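Prondach Launches a Home Insurance Policy You Can Finish Reading

2 min read · 70 shares · 2 comments
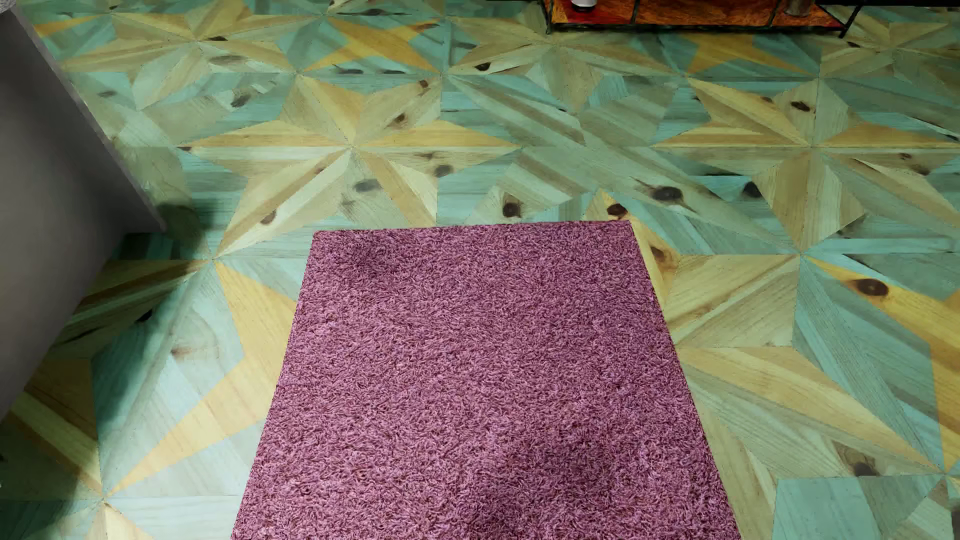
TRETGATE, 28 October 2025 — Prondach, the home contents insurer, today released a renters and homeowners policy that runs to 923 words. The company's previous policy ran to 70 pages and included a definition of the word "door."

The new policy, sold under the name Stoyanova, covers furniture, flooring, rugs, clothes, kitchen goods and electronics against fire, theft, burst pipes and most of what a household can do to itself on a Sunday-dinner scale of disaster. Exclusions fit on one side of a sheet of paper. The type is the same size as everywhere else.

"We asked our own claims staff to explain section 14 of the old policy and got several answers, all of them delivered with confidence," said Thilini Talukder, head of product at Prondach. "One of them was in favor of the customer, so we stopped asking and rewrote it."

Work on the shorter text began in February. The drafting was led by Rafsan Sultana, who joined Prondach from the document firm Wurkodov and was given two instructions: keep the cover, lose the Latin. The word "heretofore" survived until the ninth draft, when it was removed over the objections of the legal department.

"People kept telling me that short contracts are risky," Sultana said. "I'd ask which part of the long one they relied on, and they'd say they would have to look it up. I'm still waiting on a few of those."

Spills are covered under the new wording, including red wine, paint and soup. Pets are covered for accidents but not for habits. Customers who claim for a stained carpet or rug will no longer be asked to state "the proximate liquid."

Claims can be made by phone or online, and the form has been cut to a single page. Prondach tested it with 1805 existing customers before launch. The most common remark in the feedback box was a request to know where the rest of it was.

Existing customers will move to the new policy at renewal and do not need to do anything. Those who would like to keep the old one may do so by writing to the Tretgate office — Prondach has set aside a small shelf for the letters.

About Prondach
Prondach sells home contents insurance to renters and homeowners from its office in Tretgate. Press questions should go to Thilini Talukder's team, who have promised to keep their replies brief.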